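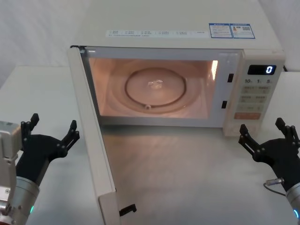

How long should you rest between sets if you're mostly lifting to stay healthy?

Two to three minutes for the big lifts, and a minute or so for anything you do sitting down. If you can recite your grocery list out loud without gasping, go again. If you have finished the list and moved on to planning a vacation, you should have gone again a while ago.

This came up because the Wosomside weight room has a new wall clock, and the new wall clock has started arguments. Horácio Carvalho, who runs the early strength class, wants everybody resting by it. Idalina Figueiredo, who has been deadlifting since before Horácio could spell it, rests until she feels like it and then picks up 289 pounds. Both of them asked me to settle the matter in print. I have to share a locker room with one of them and a carpool with the other, so I'll stick to what I've noticed in my own training.

When I came back in May after a long stretch of doing very little, I rested 65 seconds between everything, squats included, on the theory that being out of breath was the same as making progress. My squat went nowhere for weeks. My face turned a color that worried people. Then I started waiting three minutes, felt lazy, and added weight almost every session until the end of summer.

The heavy stuff needs the time. Squats, deadlifts, presses, rows with a real load on the bar — sit down, drink some water, leave your phone in your bag. Curls and calf raises don't need a ceremony. If you're short on time, pair two exercises that don't bother each other, like a row and a push-up, and go back and forth. I get through four rounds of that before the Murkley bus pulls in, with enough left over to find my other shoe.

Beginners can be looser about all of it. In your first few months the weights are light enough that you'll recover while looking for the clips. Learn the movements, write down what you lifted, and worry about the clock when the numbers get stubborn.

Idalina has asked me to add that she pulled 354 at the Okton meet and did not look at a clock once. Horácio has asked me to add that the meet had a timekeeper.

Next issue: foam rollers, and whether lying on one while watching the news counts as a workout. Send questions to the box by the front desk, folded once, please.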